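Reading Old Books Sideways
Week 4 handout: erasure, cut-up and the borrowed page 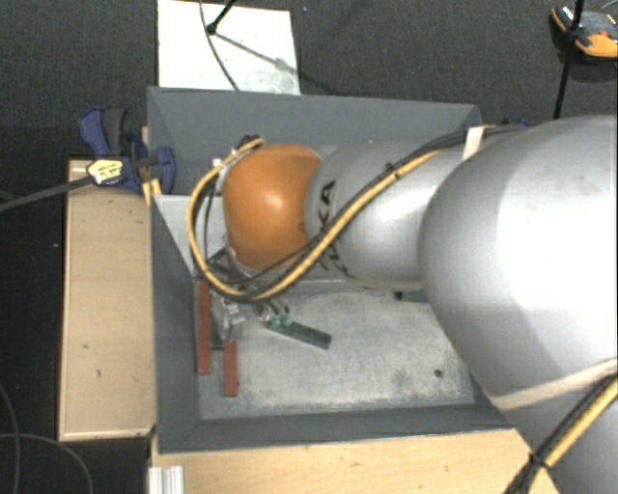 Before you start cutting

An erasure is a poem made by removing most of somebody else's words. You take a page, decide what stays, and cover the rest with ink, paint or correction fluid. The method is cheap, quick to learn and very easy to do badly. Most first attempts come out as a haiku about the moon.

Choose a dull source. A page that is already beautiful will fight you, and it will win. Manuals, sermons, seed catalogues and railway reports are all good. My own copy of the Bemville drainage report has given me 26 poems, and there are chapters I haven't opened.

Two ways of working

Senga Pollock reads the page through first, pencils a light ring round the words she might want, then goes away for a day. Her sequence Sovside came out of a single household manual and took her most of a winter. You can hear the patience in it, especially in the laundry section.

Flora Hepburn doesn't read the page at all. She starts at the bottom right corner and works backwards, so that grammar can't get its hooks in early. Undum, her long one, is built this way. I have taught it for years and still couldn't tell you what happens in part 3, though I'm fairly sure somebody drowns.

Try both. You will find one of them irritating, and I would like you to spend more time on that one.

A few house rules

Keep the words in the order they fall on the page. You may join letters across a gap to make a new word, but no more than once a page, or it starts to look like a ransom note.

Work on a photocopy. The library has asked me to say this again.

Record your source in full: author, title, year, page number. If the author is living, come and talk to me before you show the work anywhere outside class. An unreadable original is still somebody's original.

What the black does

Students tend to treat the covered part as leftovers. Look at how much room it takes up. A solid block reads as censorship whether you meant it or not, while a thin line lets the old text mutter underneath. White paint is politer and slightly more sinister. Hepburn used all three in Undum and changed over mid-sentence, a habit her imitators have picked up with mixed results.

For next time

Bring two finished erasures from the same page, made by the two methods, and the untouched copy. Read the Schnyder packet up to the end of section 4. It runs to roughly 2000 words and the footnotes are better than the essay.

Scissors are in the grey cupboard — please put them back.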